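Dratville Tool Library: where we are at the end of September

Hi all,

I promised you a proper update once the summer rush was over, so grab a coffee — this one runs a bit long.

The big news first: we moved! The old storefront was lovely but the back half flooded every time it rained hard, and I was spending more mornings with a mop than with members. We're now in the Fedoruk building, ground floor, with a loading door wide enough for a rototiller. Your grant covered the first 6 months of rent, and the landlord threw in the paint (beige, sadly, but free beige).

Money. Of the $3000 you gave us for equipment, we've spent $2000. Most of it went to things people kept asking for and we kept having to say no to: a second tile saw, a pressure washer, a decent set of ladders, and a carpet cleaner that has been out on loan nearly nonstop since it arrived. I'm holding on to the rest until winter, when the used snow blowers usually start showing up in the classifieds. If you'd prefer I spend it sooner, let me know and I'll send over a list.

Lending has been good. Evenings are by far our busiest time, so we now stay open until 8 p.m. and start later in the morning. I grumbled about that change and I was wrong, it's been great. The one sore spot is late returns. We tried fines, people hated them, and I hated collecting them. Now we send a reminder text the day before, and that alone has helped more than the fines ever did.

We also ran five repair evenings over in Stava, in the church basement. Lamps, toasters, a lot of vacuum cleaners, one accordion (we did not fix the accordion). Attendance was thin at the first one and then word got around. I'd love to keep these going through the winter, but we'd need to pay for heat down there, and I don't have a number for that yet.

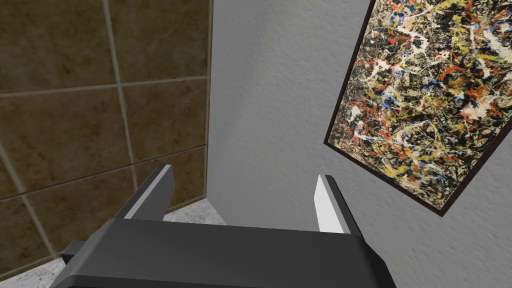

Dark gray parallel gripper, computer rendering.

What didn't go well: the online catalog. We picked Skullutus because it was cheap and the demo looked easy, and moving our old records over has been a slog. Half the hand tools came across with no category, so if you search for "clamp" right now you get nothing, even though we have a whole wall of them. I'm fixing entries by hand when the desk is quiet. I expect to be done before the holidays.

Next up are the shelving in the back room, a new sign for the street side, and the sharpening class we had to push back because of the move. I'll send the receipts separately, along with the lease. Call me if anything in there looks odd!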